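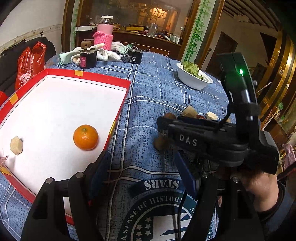

Fruit on the tray, and a tablecloth with a history

I'd gone round to talk to the woman behind Parri, a small supper club that meets at a long table by a very big window, and within two minutes we were on to fruit. She doesn't do puddings. "I can bake, I just don't want to," she told me, laughing. "People have had four courses by then. Give them a tangerine!"

So that's what they get, on a shallow white tray with a red rim, put down in the middle for everyone to pick at. She's fond of that tray (me too, I'd have had it home in my bag). "Orange on white looks lovely even when there's only one left. You don't have to arrange anything."

I asked about the blue cloth, with its stripes and stars and the big round emblem that says A SENSE OF HISTORY. She found it at the Faveck market last September and carried it home on the bus. "I wanted something plain, I really did. Then I saw that and thought, well, at least people will have something to read while they wait for me." It creases, apparently, and she has given up ironing it.

The fruit comes from Setelel, a greengrocer she's been using for seven years, and she buys whatever looks good that morning. Dates are nearly always in there. "I like the wrinkly ones. If a date's too smooth I don't trust it." She is strict about tangerines, though, and squeezes every single one before it goes in the basket, which I gather the shop puts up with.
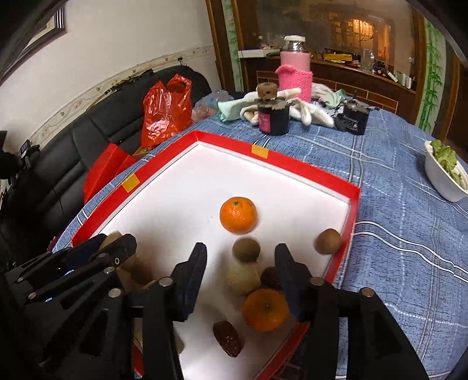 TABLE TALK

We got on to how she puts a tray together, and I was hoping for secrets. "Round things in the middle, and a date off on its own somewhere, so the shy person at the end has one to reach for." Tangerines go stem end up when she remembers. Anything brown and round goes next to something orange, or it gets overlooked.

Does it all get eaten? "The dates do. I've had whole evenings where the tangerines came back to the kitchen and I had them for breakfast." She'd like to try figs next, if Setelel can get decent ones.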